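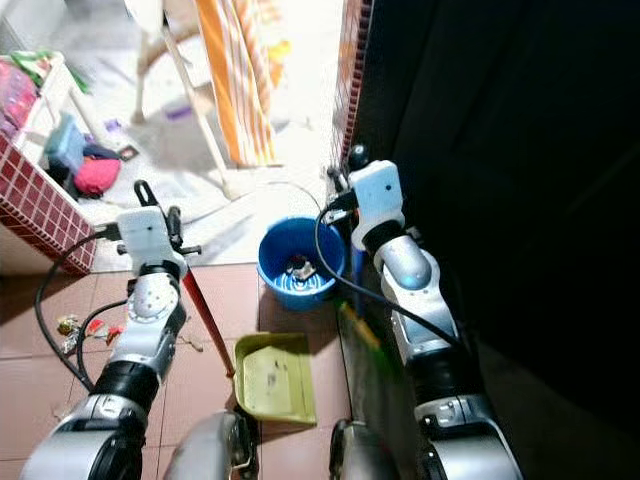
Analyn Agbayani
Home workshop and kitchen tips

Sweeping tips for two-armed machines, and whether to bother

I get asked whether it's worth teaching a pair of robot arms to sweep a passage. My short answer is not yet, unless you enjoy that sort of thing. If you've got the arms anyway and somebody in the household is determined, these are the points I'd look at before spending money on a second set of grippers.

Start with the broom, because the broom costs almost nothing. Makers' pages talk about grip force and say very little about handles. A thin, shiny, round handle will twist in most two-fingered grippers the moment the bristles catch on a grout line. Wrap the holding point with bicycle bar tape or an old inner tube. We tried the Forano fingers with and without the tape, and the tape made more difference than swapping to the Hunadus pair, which cost us 287 pounds more. I would have liked to be told that first.

Hold it lower than you would yourself. A person grips a broom near the top and steers from the shoulder. An arm that grips near the top sends every small wobble down the full length of the stick, and you get a fan of crumbs across the floor. Move the grip down until the head stops skating, then mark the spot with a pen.

Leave some slack in the cables, but only some. A loop that lies on the floor gets swept along with everything else, and sooner or later the broom will hook it. Hook-and-loop ties every hand's width up the arm are enough. Skip the plastic clip sets.

Set the dustpan down before the arms start and don't ask them to place it. Rostam Ahmadpour, who writes the garage page here, disagrees with me and thinks the pan is the whole point. He spent a Saturday on it. A light plastic pan slides as soon as the bristles touch it, so put a strip of rubber matting under the back edge. A bright pan on a dark floor also gives the camera a fair chance of finding it.

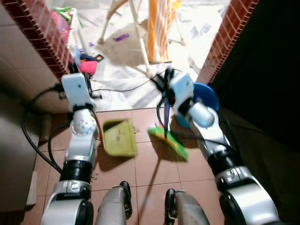 Which brings me to light. Tiles in a passage next to a bright room are hard going for any camera I've tried. Strong shadows get taken for dirt, and pale scraps vanish against a pale floor. The Zovis camera is sold as coping with "any home lighting". In our trial it went for the broom's shadow 4 times before lunch. Drawing a curtain helped more than anything in the settings menu.

If you are comparing grippers, compare them fairly. Use the same broom, the same floor and the same handful of litter, and change one thing at a time. Dry rice and torn paper make a decent test. Dust is a different matter, and I notice that the sales videos are always done with cereal.

Slow the sweep right down. The default speed on our controller flicked paper clean past the pan. At half speed it was dull to watch and a good deal tidier.

As for price, nearly 1,000 pounds for a camera and fingers is a lot to pay for a swept passage. A new broom head and five minutes still wins in my house. I'll look at the 2 arms again in June, when Rostam has finished with the mop.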